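3.2 Objects and work surface

The bottle task used a white table fitted with a green mat. A flat yellow board lay beside the mat, separated from it by a narrow gap.

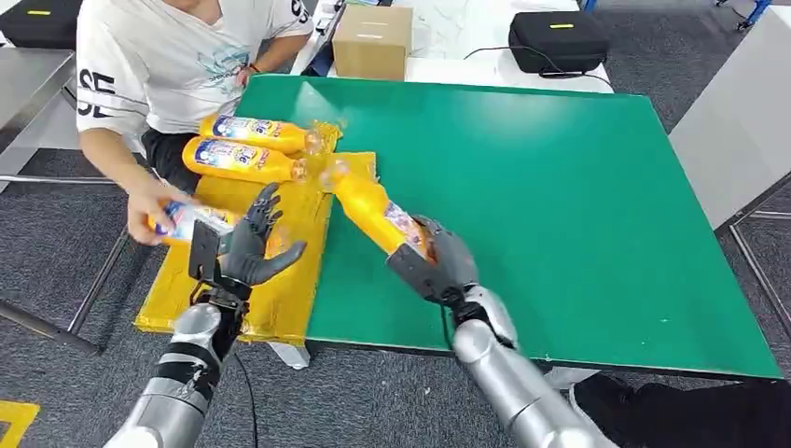 Figure 1. Orange bottles with printed labels at the table.

Each of the 35 layouts was repeated in January. Surface finish was recorded separately from shape, as gloss affects how edges are judged.

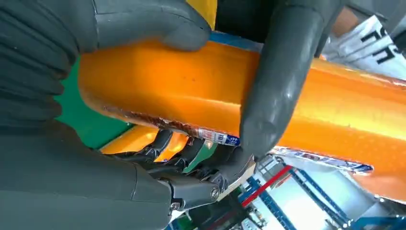

Figure 2. Glossy orange surface with a crinkled brown seam along the lower edge.

Seams were logged under the Holub scheme.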